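**Does a net touch away from the ball still count as a fault in indoor volleyball?**

Blocker at 2 brushed the bottom of the net while the ball was at 4. Referee played on. Treltell lost the set. - Hawi Nigatu

**Eleri Wogan**

No. Contact is a fault only if it interferes with play. Between the antennas, during the action of playing the ball, it usually does.

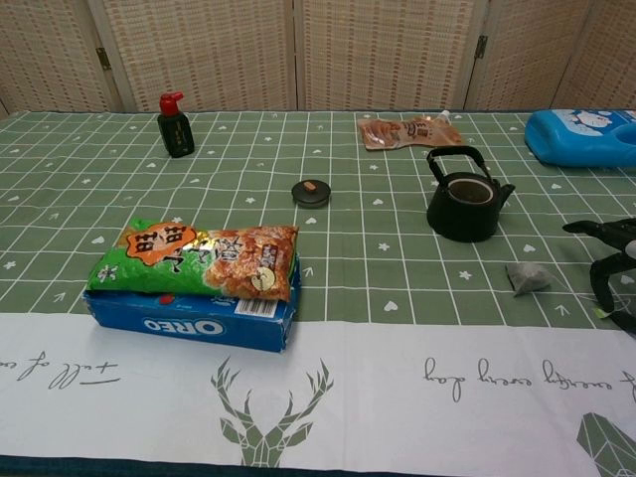 *Snacks, Fostness club night*

Take-off and landing count as part of that action.

**Roald Lindqvist**

always a fault in our league, check yours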